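Martens Desk Mat – Set-Up and Care Guide
Section 3: Laying the mat

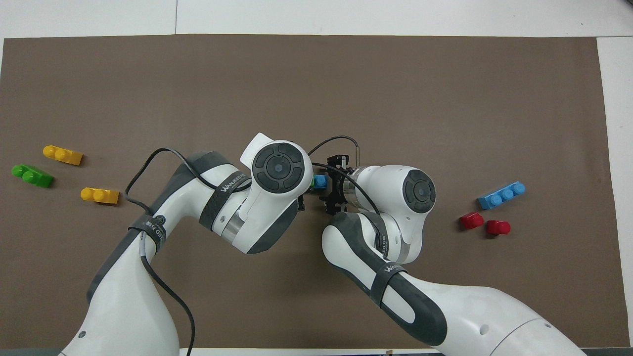

Fig. 3 – Brown mat in position, with white tabletop showing at the top edge and down the right side.

Read Section 2 (Unpacking) before you start. The mat must lie unrolled at room temperature for at least 12 hours before it is laid for good. A mat that is laid too soon may lift at the corners.

What you need
Measuring tape
Soft cloth and mild dish soap
Masking tape
Brakex grip strips (in the cardboard sleeve)

3.1 Preparing the table

1. Clear the table and wipe it with a damp cloth and a little dish soap. Wipe again with clean water.
2. Let the surface dry fully. Moisture trapped under the mat can leave marks on painted or oiled wood.
3. Run your hand over the surface and remove any crumbs or grit.

Note: Do not use furniture polish or wax on the area under the mat. The grip strips will not hold on it.

3.2 Positioning

1. Lay the mat on the table with the matte side up.
2. Line up the long edge with the back edge of the table. Leave a gap of your choice, but keep it even from left to right.
3. Check the gap at both ends with the measuring tape and mark the two back corners with masking tape.
4. If the mat is longer than 900 mm, mark the middle of the long edge too.

3.3 Fixing with grip strips

1. Fold back the front half of the mat. Do not crease it.
2. Peel the paper from one side of each strip and press the strips onto the underside, 26 mm in from the edge.
3. Peel the second side, then lower the mat slowly from the middle outward.
4. Repeat with the back half, using the tape marks as a guide.
5. Press down along all four edges and remove the masking tape.

CAUTION: Grip strips can pull the finish off older varnish. Test one strip in a hidden spot first and leave it overnight.

The strips are optional. On a heavy table that is not moved, the mat will usually stay in place without them.

3.4 Heat and sharp tools

Do not put pans, irons or soldering tools directly on the mat. Light knife work is fine on the Arus cutting sheet – sold separately – but not on the mat itself.

3.5 If the mat does not lie flat

Curled corners: weigh them down with books overnight.
Wave in the middle: lift one side, smooth outward and lay again.
Strip has lost its grip: replace it. Do not add glue.

Text: Jasper Postma, Cleltevbridge. Revised 25 May 2023.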